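Getting crumbs off a wipe-clean tablecloth

I've had the same wipe-clean cloth on the kitchen table since we moved to Drunton, and it gets everything: toast, glue, felt tip, the children's games. These are the things I do that keep it looking half decent.

Crumbs first, always dry. If you go in with a wet cloth you just make paste and push it into the corners! I use a soft pastry brush and an old postcard as a dustpan, and it takes less time than getting the hoover out.

Then a wipe with warm water and a tiny drop of washing-up liquid – really tiny, or you'll be rinsing it all evening. I mix mine in a 200 ml spray bottle and it lasts me roughly 14 days. For felt tip I dab on a bit of bicarb made into a paste, leave it while the kettle boils, and wipe. Don't scrub, you'll take the pattern off (ask me how I know).

Creases from the packet come out with a hairdryer on low, smoothing with your other hand as you go. My mum swore by ironing hers under a towel, but I've melted one that way and won't be trying it again.

And please don't fold it to put it away. Roll it round a cardboard tube, pattern side out, and stand it behind a door.
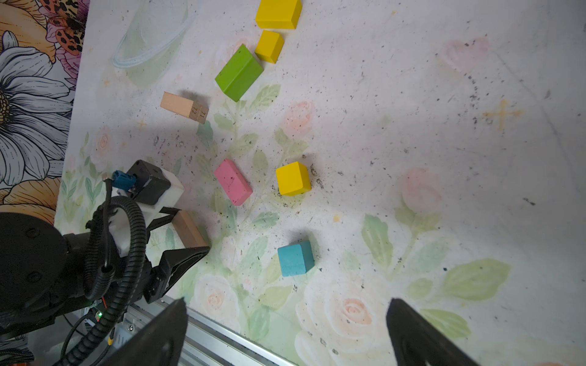
If yours has gone sticky, a splash of white vinegar in the water usually sorts it, though the kitchen will smell like a chip shop until teatime.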